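Workbench > Tidying > FAQ

Last updated: October

I get a lot of the same questions about keeping a craft table usable, so I'm answering them all in one spot!

Do you really keep glue guns and sponges on the same table?
Yep. I like light wood because I can spot dropped bits on it (crumbs too, sadly). The blue glue gun lives on the right, the cup of little stuff goes at the back, and a small sponge stays in reach for wiping up.
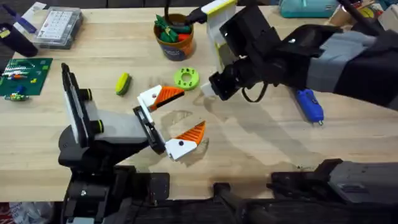 My only firm rule is that the glue gun gets unplugged before I start sorting. I broke that one once and glued a sleeve to a drawer. Never again!

What do you do with tiny parts?
Clear boxes with lots of little compartments, every time. I tried pretty tins first and spent my evenings popping lids to find one screw. My friend Celina Głowacki swears by labels, but if I can see through the lid I don't bother.

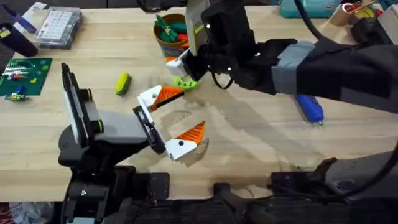 Building bricks are another story. I leave a half-finished build on its baseplate and slide the whole thing to the edge, loose pieces and all. Sorting bricks by color looks lovely for an hour, and then somebody wants to build a crocodile.

How long does a full clear-off take?
40 minutes if I put music on, way longer if I find something I'd lost. Start in the middle and push outward, so you get a bit of bare wood to work on right away.
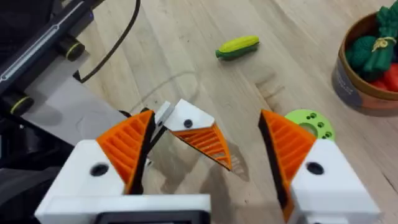 Pale wood grain, my favorite thing to see on a tidying day.

Can I use soapy water on bare wood?
I go with a barely damp sponge, wiping along the grain, and a dry cloth right after. Test a corner first!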